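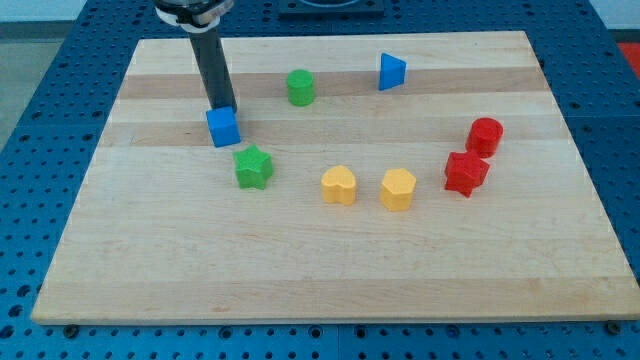

Where do chimney swifts go when the old chimneys come down?
Many of them end up in towers built for the purpose, and Wisgate now has 14 of those.

WISGATE — The Wisgate Bird Survey has finished its spring check of the town's chimney swift towers and found birds roosting or nesting in nine of the 14. The survey is asking residents to help with an evening count in June and to leave uncapped masonry chimneys open until the birds head south in the fall.

Chimney swifts cannot perch the way robins or sparrows do. Their feet are made for clinging to rough vertical surfaces, such as the inside of a hollow tree or a brick flue. Metal-lined chimneys are too slick for them, and a capped chimney shuts them out entirely. Wisgate lost its largest known roost when the stack at the former Gorkari cannery was taken down. On the last evening count there, observers recorded 136 swifts going in at dusk.

"People assumed the birds would just move down the street," said Octavian Vasiliu, who coordinates the survey. "Some did. But most of the houses down the street have gas furnaces and lined flues, so there wasn't much for them to move into. We wanted something standing before the next season, and we got most of it done."

The towers are tall wooden boxes, open at the top, with grooved boards on the inside that give the birds something to grip. Eight stand in town parks. Four are on school property, and two are on private land along Jendano Creek, where the first nest in a Wisgate tower was found. All of them have a metal collar near the base to keep raccoons and snakes from climbing.

Only one pair of swifts nests in a tower at a time, though the pair may share the space with an unmated helper or with birds that are only there to sleep. Larger groups gather after the breeding season. A single good chimney can then hold 200 birds or more on a cool night.

The five towers with no birds will stay where they are for now. Two of them are close to tall oaks, and the survey plans to have the nearest limbs trimmed over the winter. Swifts need a clear path in and out — they drop into the opening at speed and do not like to steer around branches.

The June count takes place at all tower sites. Observers should arrive 30 minutes before sunset and stay until 10 minutes after the last bird goes in. No experience is needed. Each observer gets a tally sheet and a short guide to telling swifts from bats, which often come out at the same hour. The guide was written by Vasiliu and printed by Ghiță Print Shop on Mill Street.

Homeowners who hear chattering in a chimney should keep the damper closed and wait. Young swifts are loud when they are being fed, but the noise stops soon after they leave the nest. Chimney swifts and their active nests are protected under federal law, so cleaning should be put off until the birds have left.

Sign-up sheets for the count are at the front desk of the Wisgate Public Library. Completed tally sheets can be dropped off at the same desk.

Contact: Octavian Vasiliu, Wisgate Bird Survey, care of the Wisgate Public Library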